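Jillell Residency Program: Interim Report to the Zorka Fund
Reporting period: through July
Prepared by Nuwan Mridha, program lead

The grant supports a two-year research and exhibition project on river crossings, led by the university's visual arts group with the Sisodia gallery. Work in this period covered artist recruitment, the oral history archive and early planning for the touring show.

We received 41 applications for the residency and offered 8 places. All were accepted. One artist has moved her stay to the spring for family reasons, and the budget line for her travel has been carried forward.

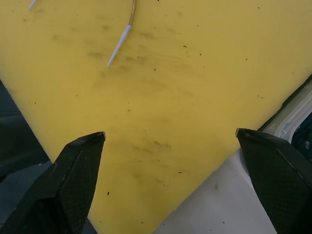
The archive now holds 3,061 items, mostly scanned photographs, ferry tickets and letters lent by families along the river. Harsh Rajput recorded interviews with 14 former ferry workers. Transcripts are finished for all but two, where the sound is poor and a second listener is checking the text.

Cataloging is behind schedule. The part-time post was filled almost three months later than planned, and items received since then have only basic entries. We expect to catch up before the show opens. 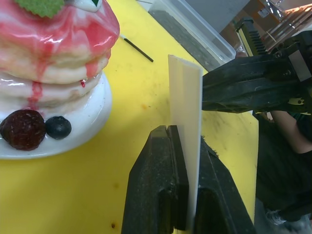 Zatura has confirmed the main hall for the first stop on the tour. Its loan agreement requires humidity readings from the hall, and these have been requested. A second venue is still under discussion.

Spending is within budget overall. Printing came in under the estimate, and we ask the fund's permission to move the difference to transcription. No other changes to the approved budget are requested. The next report will include the final list of works and the draft catalog essay.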